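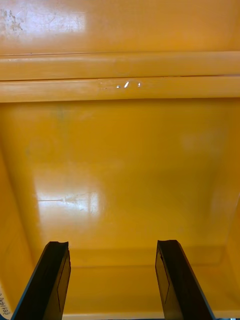

Skirkstead Repair and Reuse Group — Parts and Materials Team

Minutes of the monthly meeting
September 25, 2023, 5 p.m., back workroom

Present: eight members of the team. Apologies had been received from two others. The notes were taken by the team secretary and will be posted with the usual papers.

1. Minutes of the last meeting

The August minutes were accepted with one correction. Item 4 should have read "small bins," not "small bags." The online copy will be changed.

2. Matters arising

The labels for the wire drawers have come from Kofler. They are the wide ones, so they need trimming before they fit the drawer fronts. Agreed to trim them as drawers are cleared and not to send them back.

The broken stool has gone. A replacement is not urgent.

The lamp over the end bench still flickers. The building office has been told twice. The secretary will write again.

3. Yellow bins

The team went over the state of the deep yellow bins used for incoming parts. They are sound, and the ribs at the top are holding their shape, but the older ones are marked. There are grayish scuffs near the top on the inside and small white specks on the ribs, and members did not agree on whether these are scratches or something stuck on. One view was that it makes no difference to what goes in them. The other was that grit left in a bin gets into connectors and switches, and that we had trouble of that kind with the spring intake.

After some discussion the following was agreed:

Bins are to be emptied fully before wiping. Wiping around whatever is left in the corners does not count.

Warm water and dish soap only. No solvent on the plastic. The Grakel cleaner under the sink is for metal and should stay with the metalwork supplies.

Marks that do not come off after one wash can be left. A bin is only to be retired if it is cracked or has a sharp edge.

Retired bins may be offered to the garden group, who have asked for them before.

It was also asked whether a paper liner should go in the bottom. Tried last year; the paper rode up and small screws went under it. Not to be repeated in the bins. Trays are a separate matter, see item 4.

4. Sorting trays and loose electronics 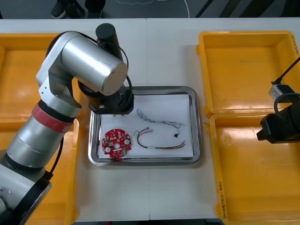

The main business was how loose electronic parts should be laid out once they leave the bin. At present everyone has their own way of doing it and the next person at the bench cannot tell what has been checked. The proposal was to use one stainless steel tray per job, with a sheet of plain white paper laid flat in it, and to put out only what belongs to that job. With a red circular board on the left and a harness to the right, as in the tray above, a person coming to the bench can see both without touching either. Those who have worked this way found the thin wires much easier to tell apart against white paper than against bare steel, the yellow ones in particular.

Points made in discussion:

Harnesses should be left in a loose loop. Folding them tight to save room strains the wires where they enter the connector.

Frayed ends are not to be cut back at the sorting stage. The repair bench decides what length is needed. A note can be penciled on the paper.

Boards go down flat with the component side up and are lifted by the edge.

The paper is changed for each job. Used sheets go in the recycling unless there is solder on them.

A member asked if cloth would be better, as it does not slide. The feeling was that cloth sheds lint and hides small parts. Paper was preferred. It may be cut a little smaller than the tray so that it lies flat at the corners.

Agreed to use the tray layout for all loose electronics from now until the next meeting and then review it. A one-page sheet will be drawn up and taped inside the cupboard door.

5. Harness stock

The harnesses that came in with the Nelleck donation are still mixed. Some have their connectors and some are bare at one end. Agreed to sort by connector first and by length second. Color was suggested but dropped — too many of them carry several colors in the same bundle.

Any harness with cracked insulation goes to scrap. Those with frayed ends but good insulation are to be kept in the lower drawer.

Round boards will have a drawer of their own, as they do not stack well with the rectangular ones. Each is to go in its own paper envelope. The bubble bags now in use should be kept for glass.

6. Supplies

Approved: $40 for plain white paper, pencils and a second pair of blunt tweezers. Receipts to the secretary as usual.

Not approved: a new set of bins. To be looked at again after the present ones have been washed.

More steel trays would be useful if they can be found secondhand. They need a raised rim and rounded corners. The square-cornered type we had before was hard to wipe out and has been given away.

7. Workroom table

A reminder was asked for and is recorded. The white table is to be left clear at the end of a session. Cups and food stay on the shelf by the door. Anything that has to stay out overnight should be in a tray with the job number written on the paper.

It was noted that marker pen had been used directly on the tabletop. It came off with some effort.

8. Any other business

The key to the tall cupboard is now on the hook behind the door and no longer in the desk.

A school has asked if it could have a few dead boards for a class display. Agreed in principle, provided they come from scrap and have no batteries on them.

Actions

Wash all yellow bins and set aside any that are cracked — whole team, before the next meeting.
Write up the tray layout sheet — secretary.
Trim and fit drawer labels — bench members as they clear drawers.
Sort the Nelleck harnesses — two members, first session next month.
Write to the building office about the lamp — secretary.

The next meeting will be in the same room at the same time. The meeting closed at 6:10 p.m.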